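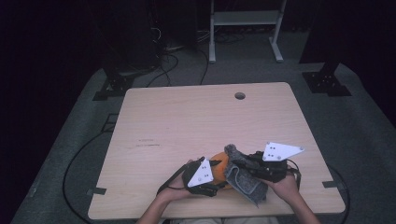
부루세로, 12월 5일

4장. 상판 관리와 주변 정리

이 장은 고스타 테이블의 설치(3장)를 마친 뒤 평소에 하는 닦기, 자국 관리, 바닥 케이블 정리를 다룹니다. 다리 높이 조절과 수평 맞추기는 3장을, 부품 주문은 6장을 보십시오. 3월 이전에 받은 설명서에는 이 장의 4.3과 4.5가 빠져 있으므로 이 판으로 바꾸어 쓰시기 바랍니다.

4.1 시작하기 전에

고스타의 상판은 밝은색 목재이며, 안쪽 가운데에 둥근 케이블 구멍이 하나 뚫려 있습니다. 상판의 긴 변은 1,357 mm입니다. 한 사람이 앞쪽에 서서 닦을 때 안쪽 끝까지 손이 닿지 않으면 몸을 상판에 기대지 말고 옆으로 돌아가서 닦으십시오.

준비할 것
- 회색 펠트 천(벨리스 펠트 천 또는 같은 두께의 깨끗한 펠트)
- 부드러운 면 천
- 미지근한 물
- 벨리스 목재용 중성 세제
- 낮은 각도로 비출 수 있는 손전등이나 스탠드

주의: 펠트 천은 마른 상태로만 씁니다. 젖은 펠트는 보풀이 나뭇결에 남고, 마르면서 줄어듭니다.

주의: 알코올, 아세톤, 연마제가 든 세제, 거친 수세미는 쓰지 마십시오. 이로 인한 표면 손상은 아켈의 보증에서 제외됩니다.

4.2 매일 하는 마른 닦기

1. 상판에 있는 물건 가운데 무겁거나 바닥이 거친 것을 먼저 치웁니다. 밀지 말고 들어서 옮깁니다.

2. 펠트 천을 펼쳐 가볍게 털고, 모래나 금속 가루가 붙어 있지 않은지 양면을 확인합니다.

3. 천을 접습니다. 접힌 가장자리가 닦는 방향의 앞쪽에 오게 합니다. 가장자리가 말려 있어도 그대로 써도 됩니다.

4. 안쪽 가장자리에서 앞쪽으로, 나뭇결을 따라 닦아 나옵니다. 누르는 힘은 천이 상판에 고르게 닿을 정도면 충분합니다.

5. 한 줄을 닦을 때마다 천을 들어 올려 다음 줄로 옮깁니다. 천을 상판에 댄 채 방향을 꺾으면 모인 먼지가 도로 흩어집니다.

6. 천의 면이 더러워지면 다른 면이 나오도록 다시 접습니다.

7. 모은 먼지는 앞쪽 가장자리에서 천으로 감싸 걷어 냅니다. 카펫 위로 쓸어 떨어뜨리지 마십시오.

참고: 둥글고 매끄러운 물건은 치우지 않고 그 둘레를 닦아도 됩니다. 물건 옆에 천을 대고 바깥쪽으로 당기듯이 닦습니다. 물건 쪽으로 밀면 굴러 떨어질 수 있습니다. 둘레를 다 닦은 뒤에는 물건을 들어 그 밑도 한 번 닦아 주십시오.

참고: 손목에 끈을 걸었거나 손에 든 물건에 케이블이 연결되어 있을 때는 끈과 케이블을 상판 바깥쪽으로 넘긴 다음 닦기 시작합니다. 천 밑에 끈이 들어가면 천이 뜨면서 닦이지 않은 줄이 생깁니다.

4.3 긁힌 자국과 쓸린 자국

밝은색 상판에서는 가늘고 어두운 가로줄이 눈에 잘 띕니다. 대부분은 고무나 플라스틱 바닥이 끌리면서 묻은 것이며 나무가 팬 것이 아닙니다. 어느 쪽인지 먼저 가려야 합니다.

1. 실내등을 끄고 손전등을 상판과 거의 나란하게 비춥니다.

2. 줄을 가로질러 손톱 끝을 천천히 움직입니다. 걸리는 느낌이 없으면 묻은 자국, 걸리면 팬 자국입니다.

3. 묻은 자국이면 면 천에 미지근한 물을 적셔 꼭 짠 뒤 나뭇결 방향으로 닦습니다.

4. 그래도 남으면 물 한 컵에 중성 세제 2방울을 풀어 면 천에 묻히고, 자국 위에만 가볍게 문지릅니다.

5. 깨끗한 물을 적셔 짠 천으로 세제를 닦아 내고, 곧바로 마른 면 천으로 물기를 없앱니다.

6. 10분 동안 그대로 두었다가 다시 빛을 비추어 봅니다. 흐린 줄이 남아 있으면 3번부터 한 차례만 더 합니다.

팬 자국은 이 방법으로 없어지지 않습니다. 사포로 갈아 내면 그 자리만 색이 달라지므로 손대지 말고 아켈 서비스 창구에 문의하십시오. 문의할 때는 자국의 길이와 상판에서의 위치(왼쪽, 가운데, 오른쪽)를 알려 주시면 됩니다.

주의: 한자리에서 오래 문지르면 광택이 달라집니다. 자국이 흐려지기 시작하면 힘을 줄이십시오.

4.4 케이블 구멍 둘레

1. 구멍에 케이블이 지나고 있으면 연결된 기기의 전원을 끄고 케이블을 위로 빼냅니다.

2. 구멍 위에 면 천을 덮고 손가락으로 눌러 안쪽 벽을 한 바퀴 닦습니다. 펠트 천은 구멍 가장자리에 보풀이 끼기 쉬우니 여기에는 쓰지 마십시오.

3. 구멍 아래쪽 바닥에 먼지가 떨어졌는지 보고 치웁니다.

4. 케이블을 다시 넣을 때는 플러그부터 내려보내고, 위에 여유를 조금 남깁니다.

주의: 구멍 둘레에는 젖은 천을 쓰지 마십시오. 잘린 면은 윗면보다 물을 빨리 먹습니다.

참고: 쓰지 않는 구멍을 테이프로 막지 마십시오. 접착제가 나무에 남습니다.

4.5 앞쪽 모서리의 브래킷

앞쪽 왼쪽과 오른쪽 모서리에 작은 검은색 브래킷을 물려 쓰는 경우, 브래킷과 나무 사이에 먼지가 낍니다. 한 달에 한 번 다음과 같이 청소합니다.

1. 브래킷을 한 손으로 받치고 다른 손으로 푼 다음, 바깥쪽으로 곧게 빼냅니다. 비틀면 모서리가 눌립니다.

2. 모서리를 마른 면 천으로 닦고 눌린 자국이 있는지 봅니다.

3. 브래킷의 안쪽 면을 닦습니다.

4. 2개를 모두 원래 자리에 물립니다. 좌우를 바꾸어 달지 마십시오.

5. 손끝으로 가볍게 밀어 흔들리지 않는지 확인합니다.

4.6 카펫 위의 케이블과 받침대

카펫 바닥에서는 케이블이 미끄러지지 않아 한번 휘어진 모양이 그대로 남습니다. 테이블 좌우로 긴 케이블이 지나가면 다음 순서로 정리하십시오.

1. 케이블 양 끝을 확인하고, 당겨지는 곳이 없는지 봅니다.

2. 크게 휘어진 부분을 테이블 쪽으로 모읍니다. 사람이 서는 앞쪽으로는 지나가지 않게 합니다.

3. 여러 가닥이 함께 가는 곳은 벨크로 끈으로 느슨하게 묶습니다. 케이블 타이는 카펫의 올을 걸어 당길 수 있습니다.

4. 테이블 다리나 스탠드 받침 밑에 케이블이 눌려 있으면 받침을 들어 빼냅니다. 케이블을 잡아당겨 빼지 마십시오.

5. 테이블 뒤쪽에 스탠드나 선반 프레임을 세웠다면 받침이 카펫에 고르게 닿았는지 눌러 봅니다. 볼트로 조이는 받침은 이때 볼트가 풀리지 않았는지도 살핍니다.

주의: 카펫 밑으로 케이블을 넣지 마십시오. 열이 빠지지 않고, 피복이 상해도 알 수 없습니다.

주의: 방을 어둡게 하고 쓰는 곳에서는 불을 끄기 전에 통로 쪽 케이블을 먼저 치우십시오.

4.7 펠트 천의 보관과 교체

쓰고 난 천은 바깥에서 털고, 접지 말고 평평하게 펴 둡니다. 먼지가 잘 털리지 않으면 빗살이 부드러운 솔로 한 방향으로 쓸어 줍니다. 세탁기와 건조기에는 넣을 수 없습니다.

다음과 같으면 새 천으로 바꿉니다.
- 털어도 단단한 알갱이가 남아 있을 때
- 닦은 자리에 보풀이 계속 떨어질 때
- 얇아져서 빛이 비쳐 보일 때

매일 쓰는 곳이라면 한 장을 거의 2개월 쓸 수 있습니다. 교체용 천은 벨리스 제품 취급점이나 아켈 부루세로 창구에서 구할 수 있으며, 주문 방법은 6장에 있습니다.

4.8 문제가 생겼을 때

닦은 뒤 상판이 뿌옇게 보인다
세제가 남은 것입니다. 물만 적셔 꼭 짠 면 천으로 닦고 마른 천으로 마무리하십시오.

천이 뻑뻑하게 걸린다
상판에 물기가 있거나 끈끈한 것이 묻어 있습니다. 펠트 천을 치우고 4.3의 3번부터 하십시오.

물건을 놓았던 자리의 색이 다르다
햇빛을 받은 부분과의 차이입니다. 물건의 자리를 가끔 바꾸어 주십시오. 세제로는 달라지지 않습니다.

상판이 흔들린다
다리 밑에 케이블이 끼어 있는지 먼저 보십시오. 끼어 있지 않으면 3장의 수평 맞추기를 다시 합니다.

다음 장: 5장. 이동과 장기 보관

아켈 고객 문서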